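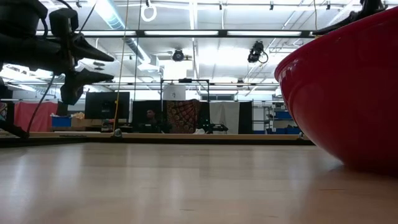
Large red mixing bowl - your questions

Reading time: 3 minutes

We receive many letters about the large red bowl, and most of them ask the same things. We have collected the answers on this page. If your question is missing, please write to the Bovus shop desk and we will add it.

Is the bowl good for bread dough?

Yes. The wall is high and smooth, so the dough comes away easily if you oil it a little first. For a normal family loaf the bowl will look too big at the start, but the dough needs this space when it rises. Cover it with a damp towel and leave it for the night if your recipe asks for a cold rise.

Can I put it in the microwave?

No, please do not. The bowl is made for mixing, serving and storing. If you need to melt butter, use a small glass dish and pour the butter in afterwards.

How do I wash it?

Warm water, a soft sponge and normal dish soap. The inside is glossy and has no pattern, so there is no print that can wear off, but a rough scouring pad will leave fine lines and the shine will become dull. The ring around the base on the inside is the place where flour likes to stay. Go around it once with a finger before you rinse.
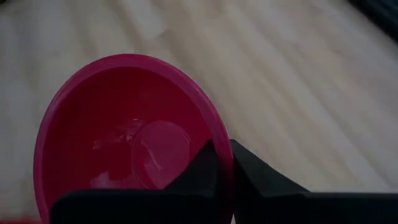 Tomato sauce and curry are less of a problem in this color than in a white bowl, but turmeric can still leave a shadow near the rim. Mix two spoons of baking soda with water, spread it on the mark and wait 30 minutes.

Why does the color look different in my kitchen?

The red is quite sensitive to light. Under long ceiling lamps the rim can look more pink, and the inside stays a deeper red. In the evening, with a warm lamp, all of it looks darker. We had a customer in Prelberg who returned the bowl for this reason and then ordered the same one again.

Will it scratch my wooden table?

The base is smooth, but sand or dry sugar under it can scratch a glossy table. Wipe the table first and lift the bowl when you move it - do not push it. For heavy mixing put a damp cloth under the base, and the bowl will also turn less.

Can I store several bowls together?

You can stack 3 of them. With more than this they press together and are hard to separate. If two are stuck, pour cold water in the upper one and wait a few minutes.

Where can I buy it?

In our shop in Zovitbridge and by mail. The order number is 311. The matching lid is sold separately and is in stock again from May.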